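October 27, 2018. Obituary index, Plarkville paper, batch 13

Went through 154 notices today. The text reader did fine on the clean pages and badly on anything near the fold. "Survived by" came out as "survived by" maybe half the time. I don't believe the accuracy number we were quoted and I'd like to see which pages it was measured on.

Bigger problem is the matching. Glenys Clegg wants the index to link married and maiden names automatically. I tried it on the Strickland notices. It joined 2 different women because both were "Mrs. Henry Strickland" and both died in January. One was a widow of 81, the other left small children. Anyone reading the notices would catch it. The script gave the match its top score.

Also the ages. When a notice gives both an age and a birth date, they often disagree by a year. Steinar Bjarnason says take the birth date. I'm not convinced. The family supplied both, probably on a bad day, and the typesetter had a go at them after that. For now I'm entering both as printed and leaving the computed field blank.
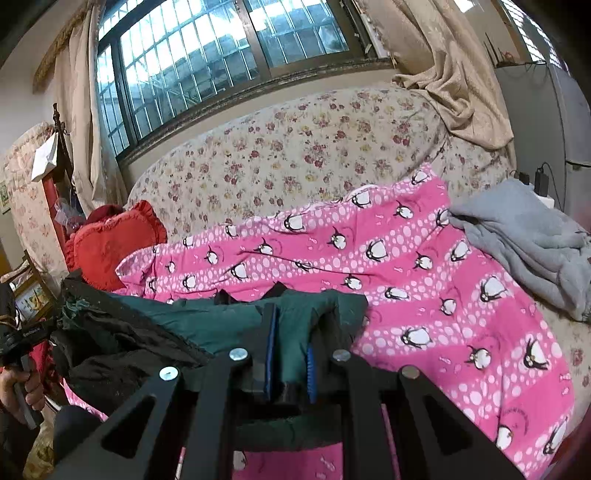 Place names next. "Skundis" shows up as a birthplace in four spellings, and one of them may be a different town altogether. Left them separate. I know the gazetteer merges them, but it gives no source for doing so.

Full run is supposed to be 1,600 notices. At today's pace, with hand checks, that is a long winter. Steinar thinks we can drop the checks once the Goltus export is fixed. He said the same before batch 9.

To do:
Pull the Strickland link by hand, then rerun with the match turned off.
Ask Glenys if the cemetery cards have been compared with anything, or only typed up.
Rescan the fold pages, flat this time.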